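Running a participatory budget in a mid-sized town: an interview with Hepburn's engagement lead
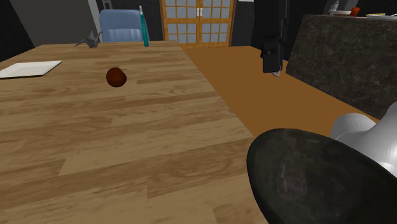

The Hepburn participatory budget has now been through two full cycles. Residents submit proposals, town staff check them for cost and legality, and a public vote decides which go ahead. The engagement lead, who has run the process from the start, spoke to us about turnout, software and the parts of the method that were changed after the first cycle.

In the second cycle 3,094 ballots were accepted. The lead was careful about the term. "Accepted means the address matched the residents' file and the ballot had a valid ranking. We report accepted ballots only. The first cycle published submitted ballots, and the two numbers can't be compared, so we don't draw a trend line."

Voting in the second cycle ran on Vavix, a web platform that replaced the paper and email system used before. Paper ballots were kept and were keyed in by two clerks working separately. Where the two entries differed, a third clerk went back to the paper. "Double entry is slow. It also gives you an error rate, and we had no error rate at all the first time."

Proposals are collected in June and the form closes at noon on the last day. A proposal needs a location, a short statement of the problem and a contact. It does not need a price. The first form asked for one, and the lead considers this the main design fault of that cycle. "People guessed, and then the guess was treated as a commitment. A bench was entered at a tenth of its installed cost. Pricing is a staff job, and we moved it to staff."

The ballot is limited to 8 proposals per district. Testing was done with longer lists, and voters on phones tended to rank the first few and stop. Order on the screen is now random for each voter. On paper there are several print versions with different orders, handed out in rotation.

Asked about reach, the lead pointed to the Sorkel district, where most homes are rented and leases are short. The residents' file there is out of date within months. "If you check addresses against an old file, you reject exactly the people you said you wanted to hear from. We now take a utility bill or a letter from a landlord. Each one is checked by hand."

Mailings went to up to 2,000 households in Sorkel, in plain envelopes with the town seal. A second mailing to 1,000 of them was a folded card with the voting code printed on the outside. The card drew more replies. The lead would not put this down to the format alone, as the card also arrived closer to the deadline. "Two things changed at once. I would want to run it again with the dates held fixed."

Comments were sorted with Flutix, a tagging tool. Staff wrote the tags by hand after reading a sample, then applied them to the full set. Automatic tagging was switched off. It had grouped complaints about bus noise with complaints about missing buses, and the two go to different departments.

On feedback to residents, the rule is that every rejected proposal gets a written reason, sent before the ballot opens. The reasons are drawn from a fixed list with one free text line. "The list keeps it consistent. The free line is where you say which pipe is under the site."

The next cycle will keep the same ballot size and the same address rules. The open item is the voting age. The current limit follows the town's election rules, and a change would need a council vote. The engagement office has sent the council a note on how younger voters could be checked against school enrollment records, and is waiting for a reply.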